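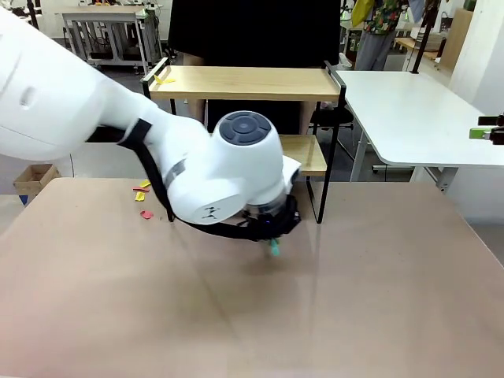 Small Pieces, Two-Tier Rack: Sorting Table Gallery

Posted 9/7/22

The pieces came out of a mixed box from the Clarnasmont swap shelf, lot 581. Nothing in the box had a label, so the sorting was done by color first and by shape after that. The brown table was picked because small bright parts show up well on it and it wipes clean.

On the tabletop: two yellow pieces and two red ones toward the far edge, with a teal-green one directly below the black gripper, its shadow on the table. The narrow red strip sits between the two yellows. The other red piece is rounded and lies near the leg of the rack.

On the rack: one yellow piece with pointed, splayed ends, at the left end of the upper shelf. It matches nothing else in the lot so far. If you know what set it belongs to, please write in.

The rack: thin black metal frame, light wood shelves, raised black rails at the ends of the top one. We have had it since February. It was sold as a spice rack under the name Rudum and cost $15 at the Sturkeck market. Long pieces go on top – short ones go below, where they are less likely to get knocked off.

The tabletop: plain brown with faint streaks and a rounded corner. It gets a damp cloth before each session and a dry one after. Felt was tried for a while, but the thin strips caught in it and were slow to pick up.

Still to sort: the green pieces, which are mixed in with a second box marked Bite. That box also has wheels, pegs and a bag of flat tiles that may be from a different maker.

Storage: sorted pieces go into clear tubs, one color to a tub. Odd shapes get their own tub – at present there are 2 of those. The full collection stands at 1211 pieces, not counting this lot.

More pictures from the Clarnasmont box will be added under the same lot number. Spare yellow and red pieces are available for trade, postage paid by whoever is asking.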